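Subject: Re: [homekeepers] Pillowcases that fit, and how to get them on

On September 25, 2025, Honeylyn Maglaya wrote:

> Does anyone have a knack for getting a pillowcase onto one of those really fat pillows? I bought two Duleo ones and I'm at the end of my tether. The corners bunch up, the seam goes round the side and I end up holding the thing under my chin like my mum did. Also, are blue cases a mistake with a cream duvet? My sister thinks so.

Hi Honeylyn,

Oh, I do sympathise! I swapped to plump pillows in February and spent the first few weeks swearing at them. What helped me most was giving up on doing it in mid-air. I drop the case on the bed first, in whatever heap it comes out of the basket, and find the seams before the pillow goes anywhere near it.
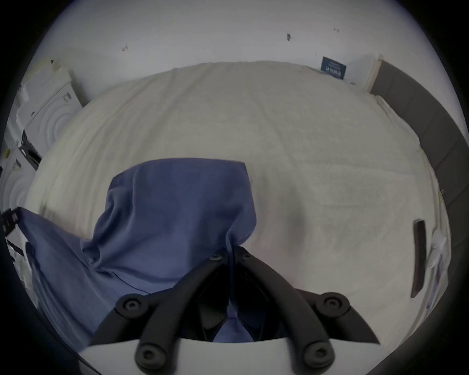
Then I gather the case up a bit like a pair of tights (sorry, best comparison I have), get the closed end over the pillow and work along one side at a time. Don't try to pull it all down in one go, you'll only drag the seam round. If there's somebody else in the house, rope them in – one of you holds a corner while the other tugs the loose edge along. 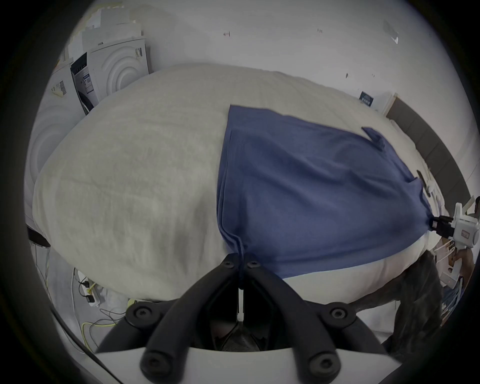 Do check the size on the packet too. My first lot were Garov ones, 49 cm across, and there was just no arguing with them. I've had Plurico ones since and they go on with much less of a fight, though they do crease if you leave them sitting in the machine. I never iron them, life's too short, but a good shake and a pat flat gets most of it out.

As for the colour, I'm afraid I'm on your side and against your sister. Blue with cream is lovely, especially if your headboard is grey! I'd leave the duvet plain and let the pillows do the work.

Did you ever find out whether the duvet would go in your washer, by the way? Mine only just fits and comes out with a soggy middle.

Love to all,
Bev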